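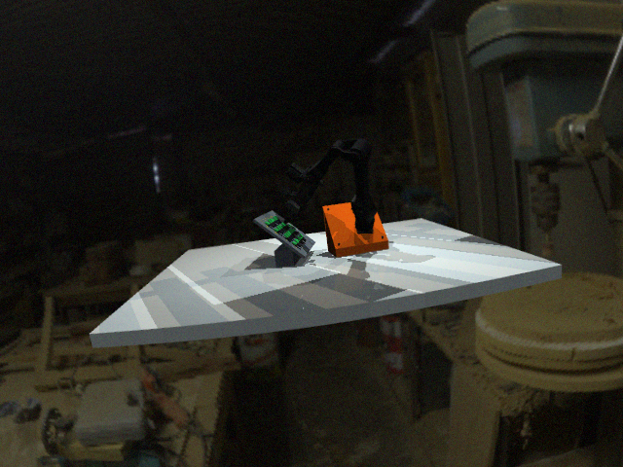 Do you need your own robot to join the club?

Most of our members don't have one. You'll spend your first weeks in the simulator, and all that takes is a laptop and a bit of patience.

Welcome to the gallery page for Zivier, our evening robotics club! I've been meaning to put this up since July and kept finding reasons to fiddle with the gripper code instead. We're a mixed bunch (a few students, a few people who do it after work, one or two who only came along to keep a friend company and then got hooked) and this term's project is called Hullo. The idea is simple enough to say: get a robot arm to type the word "hullo" on a keypad, without any help from us once it's started. Saying it is the easy bit.

The picture at the top is our practice world, with the arm on its orange base and the keypad off to its left. Eight green keys in two rows of four, tilted back on a little stand. I spent far too long choosing that green and I won't hear a word against it. The workshop behind is only a backdrop, so the drill press is quite safe from us!

Eight keys is plenty for one short word, and we let the members decide which letter goes where. That caused more arguing than anything else this term. Team Xu wanted the two Ls done as a quick double press, which sounds lovely until you try it and the arm leans on the key like somebody waiting for a lift.

The tilt is what catches everyone out. Pressing straight down works fine on a flat panel, but on a sloping one the gripper tends to skid, so you have to come in square to the face of the key. My own first go missed every letter. The best score so far is 664 clean words in one overnight run, and we had cake for that one.

Then there's the Drirnberg Cup, our own little contest at the end of term. Each team gets 16 attempts, and you score 10 points for every word typed properly, with 100 points being the target for a certificate. You can change your code between attempts but you can't touch the arm or move the keypad. Last time my team finished on 90 and I'm still cross about it.

If you fancy having a go, come along at 7 pm and bring a laptop with some space on it, plus the charger – we never have enough sockets near the front, so an extension lead will make you very popular. Beginners are welcome all through the term, and the kettle goes on at half past.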